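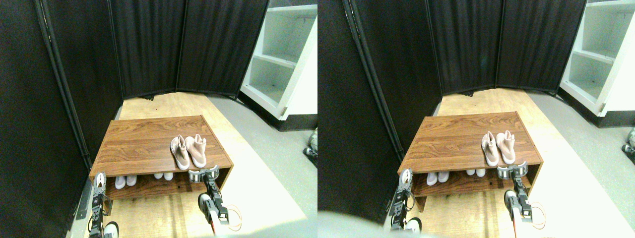

Lecture : 2 min

Accueil Assistance Mes tickets Mobilier Contact

Ticket 502 – Meuble à chaussures Lepik, il bouge
Statut : ouvert
Ouvert par : Maarja Jaunzems
Suivi : Shadi Qaisi

Message initial, Maarja Jaunzems
Bonjour. Le meuble à chaussures brun-rouge, celui avec une seule tablette sous le plateau, bouge quand on appuie sur le coin avant gauche. Je l'ai monté avec la notice Lepik, sans pièce en trop à la fin. Il est posé sur la plateforme en bois clair, devant les paravents noirs. J'ai les baskets montantes roses sur le dessus et deux paires blanches en bas. La notice annonce une charge maximale de 8 kg sur le plateau, j'en suis loin.

Réponse, Shadi Qaisi
Bonjour Maarja. Dans la plupart des cas c'est un problème de serrage. Merci de resserrer les vis des deux côtés, meuble vide, puis de le remettre en place.

Maarja Jaunzems
Fait. Aucune différence. Je me permets de douter un peu du « dans la plupart des cas » : les vis étaient déjà serrées à fond, je n'ai pas gagné un quart de tour. En revanche, quand je pose le meuble directement sur le sol gris, du côté de l'étagère blanche à casiers, il bouge nettement moins. Moins, mais il bouge.

Shadi Qaisi
Cela oriente vers la plateforme. Les lames claires peuvent avoir un léger jeu entre elles. Nous proposons des patins autocollants Ikbridge à placer sous le meuble. Ils compensent les petits écarts de niveau.

Maarja Jaunzems
Patins posés le 25/8/21. Je n'y croyais pas beaucoup et je n'y crois toujours pas. Le balancement est plus sourd, c'est tout ce que j'ai constaté. Je ne vois pas comment un patin peut corriger un côté trop court, si c'est bien de cela qu'il s'agit. J'ai donc mesuré la hauteur sous le plateau : 248 mm à droite. À gauche je trouve un peu moins, mais mon mètre est vieux et je ne jurerais pas du chiffre.

Shadi Qaisi
Merci pour la mesure. Pouvez-vous vérifier l'équerrage ? L'angle entre le plateau et le côté gauche doit être de 90 degrés.

Maarja Jaunzems
Avec l'équerre Zidwood, il y a du jour au coin avant gauche. À l'arrière, rien. Pour moi, c'est le panneau qui a été mal coupé, et ni les vis ni la plateforme n'y sont pour grand-chose. Je précise aussi que déplacer les paravents ne change rien, puisque la question m'a été posée au téléphone – ils ne touchent pas le meuble.

Shadi Qaisi
Bien noté. Je transmets une demande de panneau gauche à Drolus. Je laisse le ticket ouvert.

Maarja Jaunzems
D'accord pour le panneau. Merci de faire contrôler la pièce avant l'envoi, je n'ai pas envie de tout démonter pour remonter le même défaut. Les patins, je les enlève.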